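FOR IMMEDIATE RELEASE

28 March 2019

Vidberg opens small-space furniture workroom in Tretitz. Square table first off the list, chairs to follow

TRETITZ. Vidberg, the furniture and fit-out firm, today opened the doors of its new workroom on the upper floor of the old Sopacua building. Open to trade visitors from this week, to the public by appointment. The room is where Vidberg will try out tables, seating and storage for small offices, shared studios and anybody else who has to fit a lot of work into not much floor.

First product to come out of it: the Mesum table. Square, white, marble-look top with gray veining. Orders open now, deliveries start when the first batch clears finishing.

"We were designing for rooms we never spent any time in," said Jocelyn Bautista, managing director of Vidberg. "Catalog rooms. One chair, one lamp, a bowl of lemons. Our customers don't live like that and neither do we. So we took a room and we work in it, and the furniture has to cope."

The lease was signed in February after a long search (longer than planned, thanks to everyone who waited). Fit-out was handled in house under Tien-fu Hsueh, head of interiors. Steps and raised platform at the back stay as they were, wall cabinets went in white, the floor was sealed in a gray gloss finish that bounces the daylight further into the room. Long bench down one wall for the jobs that need spreading out. Seating is mixed on purpose, says Hsueh, and will be swapped in and out all year as samples arive.

"People ask which chair is the right one. Depends who's sitting. We've got mesh ones on casters, plain white ones, blue ones, come and try them," Hsueh said. 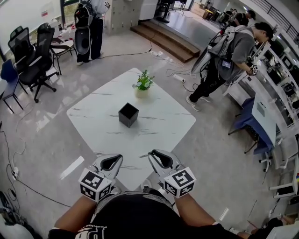

Mesum was drawn by Yen-ting Kwan, who joined Vidberg as a designer 3 years ago and has wanted to do a square table ever since. Most small-office tables are rectangles because rectangles go against walls. Kwan wanted one that could come away from the wall and be reached from every side, with the corners doing some of the work. Hence the placing in the workroom, turned like a diamond in the open floor, a green plant in a cream pot and a little open black box on top and the rest of the surface left free. Turn it back square and it lines up with a bench or a second Mesum.

"I like a corner pointing at me, my colleagues think that's odd," said Kwan. "But two people can stand at neighboring sides and share the same bit of tabletop without knocking elbows. Try that at a long desk."

The veining took the longest. Early samples were too busy, you put a sheet of paper down and lost it. The version going into production went through 11 rounds with the finishing shop before everyone signed off. Pattern runs across the whole top. Kwan picked the final one.

Storage is next. The team is looking at cable runs, power strips and where bags go when people arrive, all the stuff that ends up on the floor of a working room. Rosário Matos, who leads the storage range, is collecting notes from visitors and wants more of them, good or bad.

"Bags, leads, chargers. Tell me where yours are right now," said Matos. "I want the messy answers. The tidy ones are no use to me."

A first set of trays and under-bench rails will go on show in the workroom when ready. No date yet. Please don't print one.

Availability and ordering

Mesum table, square, white with gray veining, one size at launch. First batch is 407 tables. Trade accounts can order through their usual contact. Private customers, through the Tretitz workroom or by phone. Limit of 2 per household on the first batch, no limit for trade. Lead times confirmed at order. Matching bench planned, price to be annouced.

Visiting

Workroom is upstairs, entrance on the yard side, ring the Vidberg bell and wait, it takes a minute to get down. Trade visitors welcome any working morning. Everybody else please book. Groups from design schools also welcome, write first with numbers.

About Vidberg

Vidberg makes tables, seating and storage for small workplaces and homes. Based in Tretitz. Design, sampling and fit-out are done in house, finishing with a partner shop nearby.

Press contact

Peadar Mac an tSaoi, press office, Vidberg, Tretitz. Finish samples, dimensions and interviews with Yen-ting Kwan on request. Kwan is traveling part of next week so ask early.

ENDS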